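## Progress report: door task for the two-arm build

Our build is a two-arm base that Sherif Sqalli and I are putting together in the shared workshop at Skurnwood. The frame is half finished, so the door work is being done in simulation first. The test house has a dining room with teal walls and a paneled wooden door, and the robot has to get a gripper onto the door before it can do anything useful with it. 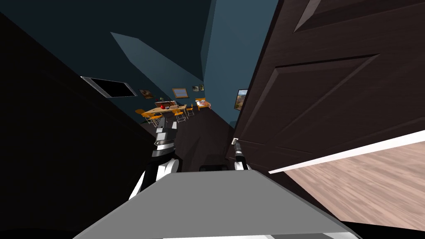 The base is modeled as a flat gray block. We set its width from the frame drawings and left out the wiring and the battery box. The arm controller is called Soliman and runs on the same laptop as the simulator - slow, but it works.

In January we changed the approach path. The old one sent both arms forward together. The new one moves the right arm by itself and keeps the left one out of the way. We ran the new path 49 times and logged the gripper position at each step.

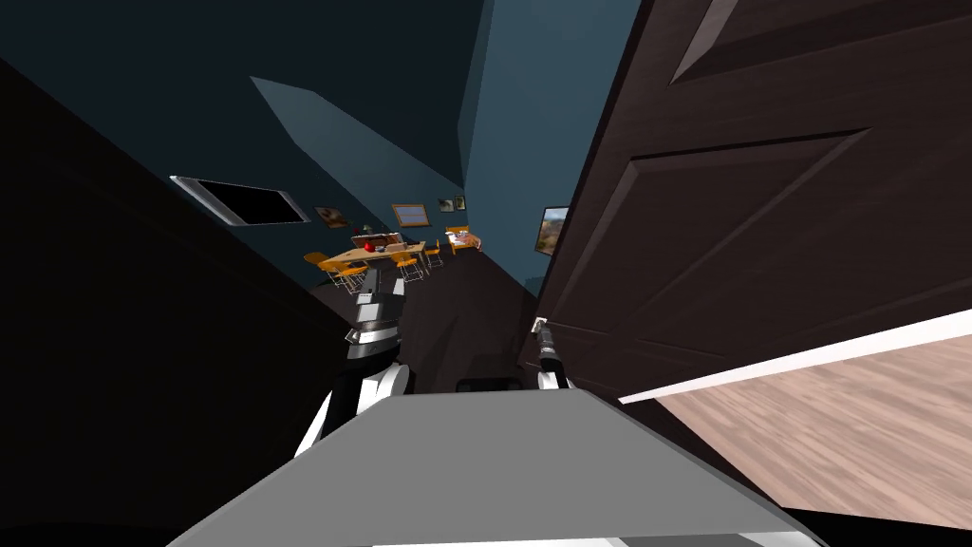
Contact force is the part we trust least. The simulated hinge has the same friction at every angle, and the workshop door dates from 1974 and sticks. Sherif will measure the pull on it with a spring scale at nine angles, and I will put those values into the hinge model.

Still to do:

- mount the right arm on the real frame
- replace the four temporary bolts
- repeat the runs with the new hinge values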